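Section 4. Preparing the Visitor Demonstration

The simulated pen-and-cup task is the standard opening item at an open day. Start setup at least 39 minutes before the first group enters.

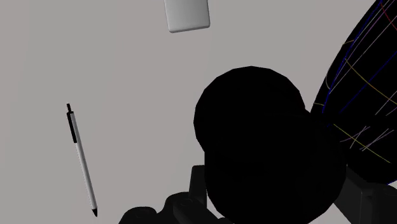
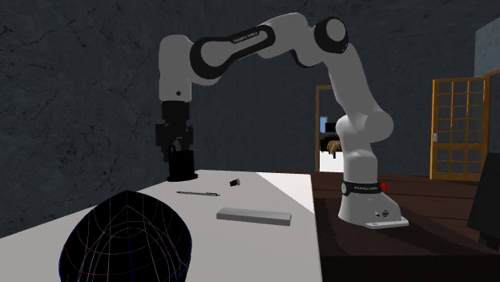 Ganura Visitor Programs, Robotics Demonstration Team

4.1 Open the Wavlow launcher and select the tabletop scene.
4.2 Confirm that the pen appears in both views.
4.3 Enter 2000 as the step limit and press Apply.
4.4 Run the task once with the projector off.

NOTE: The projector in the Lacroix Room must be set to the wide format. Settings are kept under preset 271.

CAUTION: Do not change the scene while a run is in progress. Stop the run, wait for the prompt, and then reload.

4.5 Admit visitors and read the welcome text.
4.6 Start the run and allow questions after it ends.

Report faults to Bastien Moulin, extension 1774, before the next group is admitted.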